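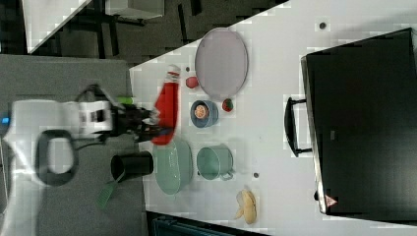 Ketchup pick, arm over the table

Grorkura
Posted 6/2/19

Build log continues. The arm is bolted down at the Ellcombe shed and I've moved on from blocks to play food on a white table. The ketchup bottle is the one giving me grief. It's soft, so the gripper will close on it at nearly any setting, but if the fingers come in too high the whole thing folds at the neck on the way up. I logged 355 tries in April on the old fingers and most of the bad ones were that.

Has anyone got a sensible way to set a grip height on something squashy?

quispe_bench
Teach it off the label. The wrist camera should see that long before it sees anything useful on the neck.

Grorkura
Tried that with the bottle standing up and it's not bad. The white label on the red gives a clean edge.
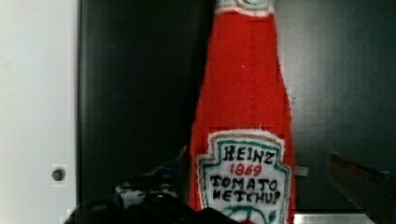

The trouble is the lettering. My matching locks on to the black HEINZ some of the time and the outline of the label the rest of the time, so the height jumps between runs. The fuzzy sides don't help either - the width comes out different every pass. I'm thinking of dropping the colour image down to a plain red mask and working out the middle from that.

Sallthorpe
I wouldn't bother with the wrist camera for this. Put one overhead, get the angle of the bottle lying down, and grab it by the middle. Soft things don't need better than that.

quispe_bench
Disagree. Overhead is fine until the arm is in the way, and then you're guessing for the last bit. I went down that road and ended up putting the wrist camera back on.

Sallthorpe
Depends how you come in. Mine stops, looks, then goes straight down. Slower, but I've had 1000 cycles out of it without touching the code.

Grorkura
I can check both ways. I've already got a view from over the table.

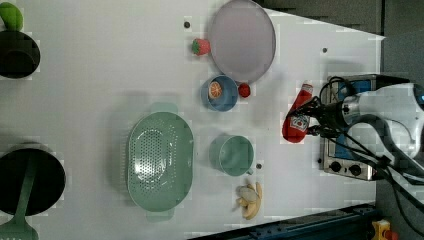

Same bottle from overhead, cap towards the upper right

The angle is easy enough to read there. I can't say the same for where the fingers are on the body, with the gripper and cables over that end.

quispe_bench
Which was my point. Also tie those cables up before they catch on something.

Grorkura
Fair. Sleeve is on the list. I'll run the red mask first and post the numbers.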